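Home | Forums | Water Play and Sensory | Activity Setups | Search | Log in

Fish scooping table: tub depth, net size, sorting

Posted by rommont_prep

Running a scoop-and-sort water station at Rommont from March. One tub of water, floating fish, a hand net, buckets to receive the catch. Table is long, white and wipeable. Session length is 29 minutes including drying off. I would like opinions on layout before I buy duplicates.

Current layout: tub at the front, buckets directly behind it, measuring jug behind the buckets, net across the back.
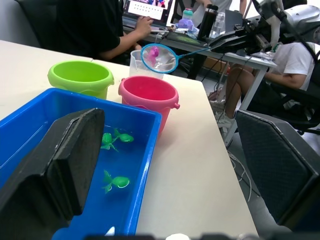
Open questions

1. Bucket color. The green fish match the lime bucket closely enough to sort by color, and the pink fish goes with the pink one.
2. Bucket position. Behind the tub means the net passes over water most of the way, so drips land in the tub.
3. Whether the jug earns its space.

Reply from unus

Position is fine for adults. A child of 3 reaching over a full tub will lean on the rim. Put the buckets to the side and accept the drips.

Reply from tallow_bin

Disagree with unus. Side buckets mean a wet table edge and then a wet floor. Keep them behind and fill the tub less. I run mine at half depth and the fish still float clear of the bottom.

Reply from unus

Half depth makes the net harder to get under the fish. The hoop hits the floor of the tub. We tried it for 2 terms and went back.

Reply from sethi_k

Depends on the hoop. A shallow net works at half depth, a deep bag does not. On question 3, keep the jug. It is for topping up and for pouring practice once they lose interest in the fish.

Reply from rommont_prep

Noted. I also have a shallow rectangular bin in the same sort of blue. Thinking of it as a drip tray, with the buckets standing inside.

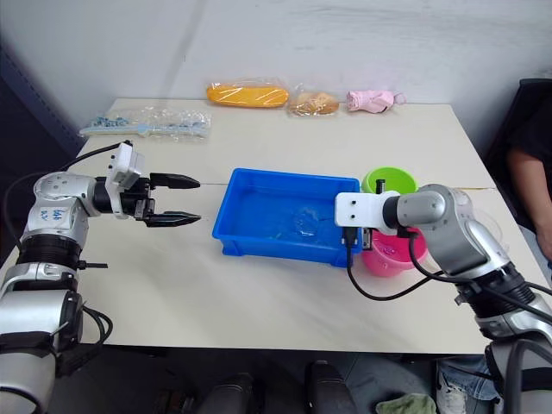 Blue tray at mid-table, ridged sides.

Reply from tallow_bin

That solves the drip argument. Take the clear plastic out of it first, it will vanish under water. Measure the bucket bases too.

Reply from unus

A blue tray next to a blue tub will get fish thrown in it. I would use white. Jolell sells a plain one in a pack of 5.

Reply from sethi_k

Fish in the tray is not a fault. Count it as a third sorting location.

Comments (2)

jolell_fan: The Jolell trays bow when full. Fine for drips.

pondside: Which way do you store the net? Mine goes moldy if left flat.

Contact | Terms | Copyright Water Play and Sensory Forums | Back to top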